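New practice guide sets out simulation checks before robot arms handle library stock

A new good practice guide for robot arms that handle books and small boxes has been released by Isine, the industry group that looks after automation guidelines for libraries, archives and mail rooms. It takes effect in July and replaces a short set of notes that many members had been using on their own terms.

The guide runs to 80 pages. Most of it deals with what has to be done in simulation before an arm is allowed near real stock, and with the records an operator must keep afterwards.

Erasto Langat, who chaired the drafting group, said members had been asking for a common set of rules.

"Every site had its own idea of what counted as tested," he said. "One would run a few grasps and sign it off. Another would spend a month on it. When a supplier moved from one site to the next, it had to start over."

What changes

Under the guide, each arm and gripper pairing must complete 3203 simulated grasp attempts before it is cleared for a supervised trial. The attempts have to be spread across the item types the site expects to handle, and the item positions must be varied. Items may not all be laid square to the table. A share of the attempts must have other objects close by, including open containers that touch or sit under the item being picked up.

Operators must also save a view from the gripper side for each failed attempt, along with the finger opening, the speed and the position of the item. Views from a fixed overhead camera are still accepted, but only as an extra.

Ponum, which supplies software for book-handling arms, has been working to the draft version. Its test layouts use plain coloured blocks and books on a wood-grain tabletop, with the fingers brought in low over the cover.
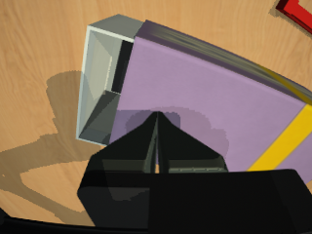 Gripper limits

The section on grippers is the longest. It asks sites to set a closing force limit for each item type and to write it down where floor staff can see it. Bound volumes are to be gripped across the spine and fore edge where possible. Fingers must not be closed on a loose cover.

Approach speed within the last part of the movement is capped, and the cap is lower when a person is inside the marked area. The guide does not give one figure for all machines. It tells sites to work from the supplier's stopping distance and to repeat the check whenever the fingers are changed.

Shadows and uneven lighting also get a page. Simulated layouts should include strong shadows falling across both the table and the item, as some vision systems read a dark patch as an edge. Kipchumba Laizer, who runs testing at the Okoth archive, said that section came out of the comment period.

"We had an arm that was fine all morning and then started placing its fingers short of the book," Laizer said. "It was the light from the side windows. We now put that into the simulation first."

Comments and next steps

Isine received 69 written comments on the draft. Several smaller libraries said the number of simulated attempts was too high for sites with only one arm. The final text lets a site rely on a supplier's results if the arm, gripper and software version are the same, and if the site completes its own supervised trial.

A request to cover mobile robots was turned down. Those will be dealt with separately under the Pedorer project, which is still at the planning stage.

Sites that already have arms in use will have 4 months from the start date to bring their records into line. They will not have to stop work in the meantime, provided a trained operator is present and the emergency stop is checked at the start of each shift.

Copies of the guide, with a blank record sheet, are available to members through the Isine office. Non-members can ask for a summary.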